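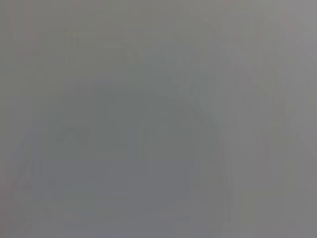
## 4. Sharing the plate bench with the arms

Stollville canteen sends out around 2,000 meals a week, and until April every plate was racked by hand. The Nirkora pair now does the racking. You do everything it can't, a longer list than the sales visit suggested.

**Starting a shift**

1. Clear the bench. Mugs, phones and the rota all count as clutter.
2. Stand the wire rack to the left of the bench and load the plates on edge, with the pale green one at the front.
3. Check that both grippers are open and empty.
4. Press **Ready** and step behind the floor line. The arms wait 30 seconds before moving, so there's no need to leap.

> **Caution:** Don't straighten a plate while the arms are live. You will want to. Press **Hold** first.
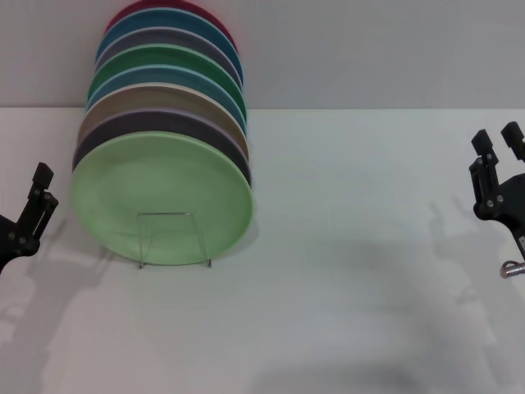
So are we minding it, or is it minding us? The question came up at the first briefing and deserves a proper answer. You are minding it. The arms don't report on you, and the racking count on the screen is theirs alone. Nobody's hours change under the Atness agreement, but the job does - less lifting, more watching, and a good deal more pressing of **Hold**.

**If the arms stop**

1. Read the code on the screen. Code 42 means the arms have lost track of a plate.
2. Press **Hold**, even though nothing is moving.
3. Find the plate. Look on the bench before blaming the dishwasher.
4. Wipe the wrist camera windows with a dry cloth.
5. Press **Ready**. If 42 comes back, rack by hand and ring Troncoso on extension 156.

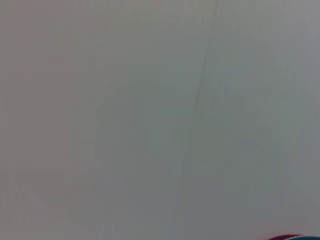 *Section 4 written by Florencia Retamal · Revised 2020-07-06*

> **Note:** Hand racking is still part of the job and still part of the training. Each person does one full rack by hand per shift, on paid time, with the arms on **Hold**. Sign the sheet afterwards. The arms are excused from signing.

For end-of-day cleaning, go to section 5.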